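ZIKETTHORPE, Dec 18, 2022. The Parkside Business Center announced today that it will open a new shared cable and power desk service for its tenants in January. The service will be operated by Boto Shehata, a small company from Ziketthorpe that plans and maintains power connections for offices, workshops and rented studios.

Under the agreement, each tenant of Parkside may request a visit to the work room. During the visit the power strips are laid out, the cables are sorted by length, and every strip receives a label with the room number. The tenant receives a one-page plan which shows where each strip should stand and what is to be connected to it.

The center has 24 rented rooms on two floors. In the autumn, Boto Shehata made an inventory of all of them and registered 268 power strips, of which a large part had no label and no known owner. In several rooms one strip was connected into another strip, a practice the house rules of Parkside do not permit. These connections have been removed, and the tenants concerned were informed by letter.

"Our tenants move their desks often, and the cables are always the last thing they think of," said Dorottya Magyar, who is responsible for tenant services at Parkside. "We wished to offer them a help that is simple to order and does not interrupt the working day. I am glad that we found a partner in our own town."

The service includes the following points:

Sorting and labeling of power strips and extension cables.

Replacement of strips with a damaged cable, plug or housing.

Placing of cables along the wall or under the desk, so that walking ways stay free.

Collection of old cables, which are brought for recycling at the end of each month.

The first visit is free of charge for all tenants with a valid contract. Further visits are invoiced by the hour, together with the monthly rent. Boto Shehata has prepared a stock of more than 1000 labels and clips for the start of the service.

Tenants are asked to clear the surface of their desks before the visit and to save their work on all computers. The power in the room may be switched off for a short time, and this will be agreed with the tenant before. 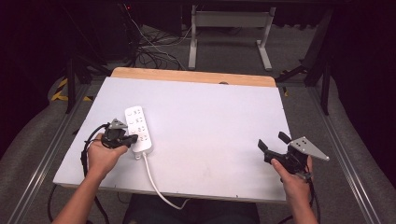
How can a tenant book the first visit?

Bookings are taken at the Parkside reception desk or by internal telephone, number 678. Please give the room number, the number of desks and two possible times.

Visits will take place in the mornings, in the order in which the requests arrive. Rooms on the ground floor and on the upper floor are treated equally. Tenants who bring their own power strips into the building are kindly asked to report them at reception, so that they can be added to the inventory.

Press contact: Dorottya Magyar, Tenant Services, Parkside Business Center, Ziketthorpe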